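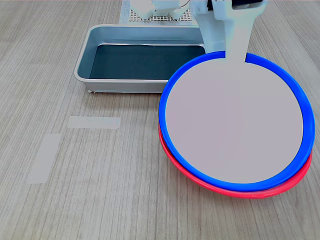
Unit 7: Planning a Trip by Ferry and Local Bus

Travel Planning for Small Groups
Instructor: Anisa Menon
Handout for the session of Fri 6 December

Read before class

Chapter 4 of the course reader, the pages on timetables only. Bring your printed copy of the Multerden network map. The one on the course site is too small to read on a phone.

1. Why this unit is separate from rail

In the last unit we planned from the long leg down. You picked the main train, then fitted the hotel and the local transport to it. Ferry trips usually have to be planned the other way. The boat may run twice a day, and the bus that meets it may run once. The leg with the fewest departures is called the controlling leg, and you plan outward from it in both directions.

Students often take the longest leg as the controlling one. In the Clisham case below, the ferry takes most of the morning, but the short bus ride at the far end decides the whole day.

2. Terms you need

Controlling leg: the leg with the fewest usable departures on your travel day.

Check-in cutoff: the latest time a passenger can present a ticket. This is earlier than the departure time, and it is different for foot passengers and cars.

Held connection: a bus or train that the operator agrees to keep waiting for a late boat. Do not assume a connection is held unless the timetable says so.

Foot passenger: anyone boarding without a vehicle. Bicycles are handled differently from one operator to the next, so look it up every time.

Seasonal footnote: the small letter or symbol beside a departure time. Most planning errors in last year's assignments came from these.

3. Reading the timetable

Start with the dates the timetable is valid. Then find your day of the week, then the footnotes, and only then the times. If you go to the times first you will tend to see the departure you were hoping for.

Check whether Sunday service also applies on public holidays. Many island bus routes run no Sunday service at all, and a holiday on a weekday can leave you at the dock with your bags.

Arrival times for ferries are when the boat ties up. Foot passengers may still be waiting on board some minutes after that. Car decks often empty first. For class purposes, allow 20 minutes between the printed arrival and being able to stand at a bus stop outside the terminal.

4. Worked case: Clisham

A group of six wants to spend two nights at Clisham in August. They start from Multerden, on the mainland, and have no car.

Step one. List the legs: city bus to the port, ferry, island bus to Clisham.

Step two. Count the departures for each. The city bus runs every half hour. The ferry has two sailings, one in the morning and one in the late afternoon. The island bus runs three times on weekdays, but the last one leaves before the afternoon boat is in. Only one bus works with the morning boat, and none works with the other.

Step three. Fix the controlling leg, which is the midday island bus. This gives you the morning sailing, and the check-in cutoff for that sailing gives you the city bus.

Step four. Plan the failure. If the morning boat is canceled, the group can stay in Multerden or take the afternoon boat and pay for a taxi. Write down which one you would choose, what it costs per person, and by what time the decision has to be made.

Emerson Lopes pointed out last term that the return trip deserves its own worksheet. He is right. The controlling leg going home is often a different one, and here it is the ferry.

5. Money

Use the class budget of 3000 for the whole group, in local currency. Last year's best plan came in at 2372, with the taxi included as a reserve. Keep the reserve on a separate line. Do not spend it on a nicer room.

Point-to-point tickets are sometimes cheaper than an island pass — work out both. A pass only pays off if you ride on most days of the trip, and a two-night stay rarely gets there.

6. Luggage and food

Foot passengers may be asked to leave large bags on a rack near the ramp. Keep medicine, documents and a warm layer with you. Do not build a meal into the crossing unless the operator lists a café for that sailing. The smaller winter boats often have only a vending machine.

7. Assignment

Work in pairs. Choose either the Sánchez case or the Brevetti case from the back of the reader. Hand in:

One page showing all legs, both ways, with the controlling leg marked.
A half-page failure plan.
A budget with the reserve shown.

Copy the footnotes that apply to your travel dates in full. Plans without them will be returned unmarked. Questions about the cases can go on the course board — please check the existing posts first.

Next unit: night trains and early arrivals. Read chapter 5.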